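2021-02-26

Back on the sandstone capitals for the Odera job today, and a slow, pleasant sort of day it was. Joyce cut the second test leaf on the saw bench and I must say the new profile sits much better than the one we drew in the fall — the undercut now leaves 22 mm behind the tip, so Hamisi can finish by hand without holding his breath. Spindle ran at 775 all morning with no chatter.

The block from Skollis has a clay seam near the bed face, so I've chalked it and turned it around. Shigeru wants to keep it for a plain course instead, and he may well be right, bless him. Water meter read 3,123 at close. Still need to ask Olga about the lime putty, and to order 2 more diamond blades. 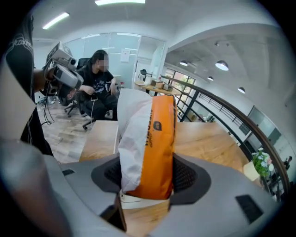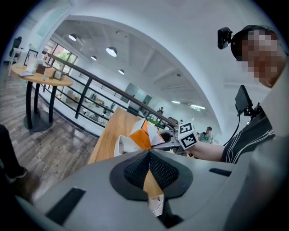
At the wooden table. Tissues in the first one.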